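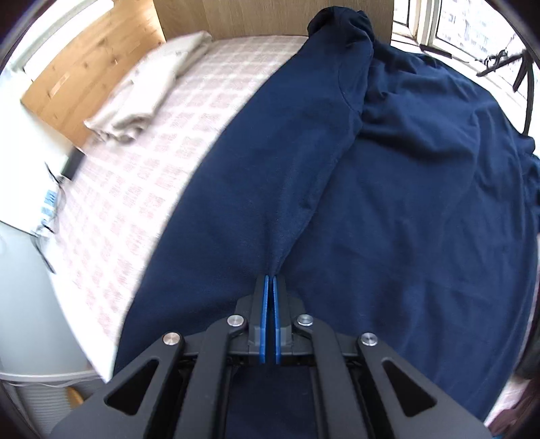

4.3 Marking grasp events in handheld recordings

This section covers the grasp event editor in Dosham. It assumes that recordings have been imported (section 4.1) and that the tool pose track has been solved (section 4.2). Recordings without a pose track open in read-only mode.

A grasp event is a pair of time stamps, close and release, with a contact class and a target label. The policy trainer uses the close stamp to align the action window. An error of a few samples matters little on rigid objects. On cloth it shifts the learned approach height, and the jaws will then close above the fabric on playback.

Before you start

Check that the jaw width channel is present. Open Session > Channels and look for jaw_width. If the channel is greyed out, the width has to be estimated from the two pad outlines. Run Tools > Estimate Jaw Width and wait for the status line to read Done.

Set the lens model to Fisheye (circular). With the rectilinear model the pad outlines drift towards the rim and the estimated width reads too high when the jaws are open.

To mark a grasp event

1. Open the session and select the Grasp tab. The jaw width curve is drawn under the video pane.

2. Press A to run the automatic detector. Candidate events are drawn as hollow markers.

3. Select the first candidate. The playhead moves to the proposed close stamp.

4. Step with the comma and period keys until the width curve goes flat. For cloth, look for creases running in to the pad tips. These are a better cue than the width, as thin fabric leaves only a small gap between the pads.

5. Press C to set the close stamp. The marker fills.

6. Step forward to the first sample where the width begins to rise. Press R to set the release stamp.

7. Choose a contact class: Edge, Fold, Surface pinch or Rigid. Use Fold when the jaws hold a doubled layer at a folded border, and Surface pinch when the cloth is taken up away from any border.

8. Enter a target label, for example sleeve, hem or collar. Labels are lower case and must exist in labels.cfg. Unknown labels are saved but are not exported.

9. Press Enter to accept the event and move to the next candidate.

Note: If two events are closer together than the minimum gap, the second marker turns amber. Merge them with M if the operator was only regripping the same point. Leave them separate if the target changed.

Caution: Do not press A again after you have started editing. The detector discards accepted events in the open session, and Undo does not restore them. Save first.

Detector settings

The settings are in Preferences > Grasp.

min_gap: 16 samples. Shortest interval allowed between a release and the next close.

flat_tol: 2 per cent of full jaw travel. Raise this if the width curve is noisy.

max_events: 2,000 per session. Candidates past this limit are dropped and a warning is written to the log.

pad_colour: sampled from the calibration clip. Resample if the pads have been replaced or if the session was shot against strong window light. Dark garments seldom cause trouble. Garments close in colour to the pads can pull the outline off the jaw, and for these the width should be checked by hand at each event.

Exporting

Select File > Export > Grasp Events. The output is one .gev file per session, written beside the pose track. Sessions with any hollow markers remaining are skipped unless Include Unreviewed is ticked.

If the export stops with error 226, the pose track has a gap that overlaps an event. Return to section 4.2, re-solve the affected interval and export again. The events do not need to be marked a second time.

Known issues

Release stamps set on the last sample of a session are moved back by one on export.

The Robichaud importer writes jaw width in metres. Dosham expects millimetres. Set the unit in the import dialogue, or the curve will look flat from start to finish.

Section revised 15 June 2018, P. Ruddock. Corrections to W. McIntyre.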